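按钮、铃铛和一张垫子:和文雅琳聊工作台

赶稿,录音回头再细对,先把能用的放上来。

Ah-rin Moon(中文名她自己写作文雅琳)在Werside管一间小工作间,修旧开关、旧铃、各种按一下会响或者会停的东西。见面的时候她正在找螺丝刀。找了挺久。

“你先坐,那把椅子不行,坐另一把。”

我问她怎么入行的。她说没有入行这回事,家里开过小旅馆,前台的铃老坏,她拆了装、装了拆。后来去Trumow做配电柜装配,接了几年线,又出来自己干。“柜子太大了,我喜欢一只手拿得住的。”

现在活儿从哪儿来?一半是老客户,小厂子,设备老,按钮坏了买不到一样的。另一半是收旧货的人送来的铃。今年八月最忙,一个月收进来最多600件,架子放不下,堆到走廊。合伙人薛宝蓝(Bo-ram Seol)为这个跟她吵过一架。

“她说的对,走廊是走路的。我后来搬了。搬到楼梯底下。”

说到桌面她来劲了。以前直接在白桌子上干活,小零件一掉就弹,弹到地上就算没了。换过毛巾,勾线头。换过报纸,油墨蹭一手。最后铺了一大张深色的垫子,平的,不反光。

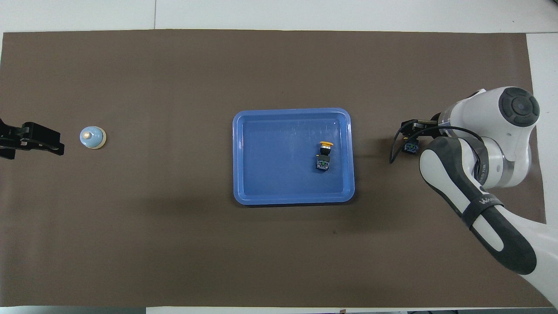 工作台这块她讲得最多,我基本没插上嘴。规矩是一次只处理一件,正在看的那件放盘子里,别的东西不许进盘。蓝盘子里侧躺着的那个就是,黄色蘑菇头的按钮,下面黑的一截是本体,再下面带小接线螺丝的那块蓝绿色的是触点。左边那个浅蓝色的小铃没进盘,在垫子上待着。“铃不急,铃坏了没人会受伤。蘑菇头不一样,好多是拿来急停的,你拍下去它得真断开。”

怎么查?先看,再按,听声音。然后上表量通断,按下量一次,弹起量一次。她说好多人只量一次就装回去了。触点块能拆的就拆下来单独看,螺丝松没松,有没有烧黑。“头坏的少,坏的多半是底下那块。头是给人看的嘛。”

垫子为什么选这个颜色?她想了一下。“浅色的藏银色螺丝,黑的藏弹簧垫圈,褐的两样都看的见。”有折痕她不管,铺久了会平。边上不太齐也不管,自己裁的。

盘子呢,蓝的便宜。没别的讲究。有圆角好擦,边高一点,零件滚不出去。里面划痕一堆,她说划痕是好事,太光的盘子东西会滑。这句我不太信,不过没追问。

中间来了个电话,Kuldeep Pant打来的,问一批Plumell的旧铃能不能月底前弄完。43个。她说能,挂了电话又说悬。

铃和按钮哪个难修?

“铃。按钮就两件事,通或者不通。铃要好听,好听这个事没法量。”她说最麻烦的是中间那根按杆,铜色的那种,歪一点点就卡,掰回来又容易掰过头。铃罩反而皮实,掉漆就补,补了声音会闷一点,客人要自己选,要声音还是要好看。大部分人选好看。“我有点意外,买铃不就是为了响吗。”

收费她不太愿意细说。简单的不贵,要配老触点的就看找不找得到。有一回为了一个停产的型号打了一下午电话,最后在Aarne Seppälä的抽屉里翻出来一个,同型号,颜色不对,客户也认了。

问她有没有想过扩大。没有。带徒弟倒是想过,Berhanu Feyisa来学过一阵子,手很稳,后来自己开店去了,两人现在还互相借零件。“他欠我一盒螺丝。你写上。”

写上了。

走之前她让我按一下修好的铃,声音挺脆,我又按了一下。她已经低头找螺丝刀去了,还是早上那把。

补一句:想送修的别直接寄,先发张照片过去,接线那一面也要拍清楚。型号标签磨没了就量一下开孔直径一起发过去,省得来回问。楼梯底下现在也快满了。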